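Workshop notebook, September
Bench 2, desktop refurbishment (Nurstead batch)

09:20. Carried on with the Dell towers from the Nurstead lot. Side panel off, case laid flat with the board facing up. Bevan asset sticker removed from the outside and stuck in the back of this book, as with the others. Memory is the job for this one; the rest of the machine is staying as it is unless the power-on test says otherwise.

Complaint on the job sheet is "beeps, no picture". Before opening it I repeated the fault twice on the test lead. Same beep pattern both times, fans running, nothing on the monitor. Monitor swapped with the one from bench 1 and the result was the same, so the monitor is cleared.

Dust moderate. Brushed out the heatsink fins and the intake, then vacuumed with the antistatic nozzle. The heatsink came off afterwards to check the paste, which had gone chalky at the corners. Old paste cleaned off with isopropyl and lint-free wipes, two passes. Heatsink kept off for now and put in the parts tray with its screws. Must not be forgotten before power-on, see the note from the Okwood job.

10:05. Checked the capacitors by eye before going further. No bulging tops, no residue at the base. This batch is of an age where I look every time.

Supply checked with the tester on the main connector, all rails within limits. Five-volt rail a touch high but no higher than on the previous machine. Left in place. The wiring loom has been pushed over towards the drive side to keep it clear of the memory slots. It wants to spring back, and on the last tower a loop of it got under a retaining clip, so worth watching.
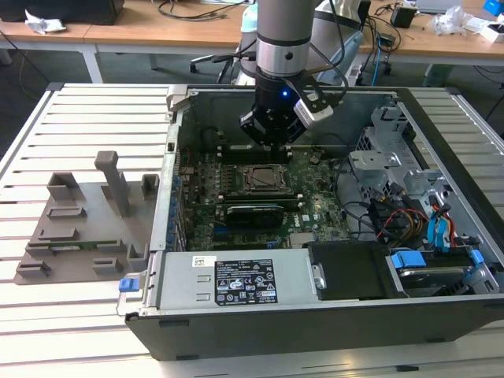
Slots cleaned with contact cleaner on a swab and left for ten minutes with the lid of the can on. Module edges wiped with the same. One module had a dull patch over the last few contacts, which came up bright with a soft eraser. Not convinced this was the whole fault but it is the likeliest thing so far.

Notes on seating, for whoever does the remaining machines:

Open both clips fully before offering the module up. The notch is off centre. Check it against the key in the slot first, as the difference is small enough to miss in poor light. Press at both ends, straight down, until the clips come up by themselves. If a clip has to be pushed home by hand the module is not in. Take it out and start again. With the case flat the board is supported evenly and takes the pressure well. Do not do this with the tower standing up.

The graphics card can stay in while the memory is done. I took it out on the first two machines and gained nothing by it.

10:50. Drive left in its bay, data leads untouched. The blue rails on these are brittle and I have already broken one on an earlier unit by pulling at an angle. Squeeze both sides together and draw straight out. Spare rails are in the drawer marked Hirlow, mixed in with the blanking plates, and need sorting at some point.

11:15. Fresh paste, small dot in the centre, heatsink back on. Screws taken down diagonally a little at a time. Fan lead reconnected and tugged.

First power-on with one module only. Single beep, picture on the monitor. Second module added, single beep again, full amount shown in the setup screen. Clock had reset, so the cell was measured and found low. Replaced with a new CR2032 and the clock set.

Memory test started 11:40, job sheet 1035. Left running over lunch with the side panel off and the loom tied back with a reusable strap.

13:30. Two full passes, no errors. Restarted cold after twenty minutes off and it came up normally. Did this three times. I am putting the fault down to the dirty contacts, although the low cell may have muddied things.

Drive test: short self-test passed. Power-on hours are high and there is a handful of reallocated sectors, unchanged after the test. Acceptable for a bench terminal, not for anything that stores records. Written on the sheet.

Still to do on this unit:
Tie the loom permanently, the strap is on loan from bench 1
Side panel has a bent hook at the rear, straighten with the flat pliers
Wipe down the outside, adhesive left from the asset sticker
Label and move to the finished shelf

Stock used: one cell, paste, four swabs, wipes. Contact cleaner is nearly out and the spare can is not in the cupboard where the list says it is. Added to the order.

Next from the lot is the one with the noisy fan. Same case, so the notes above apply. Check the bearing before ordering anything, the last noisy one was a cable touching the blades.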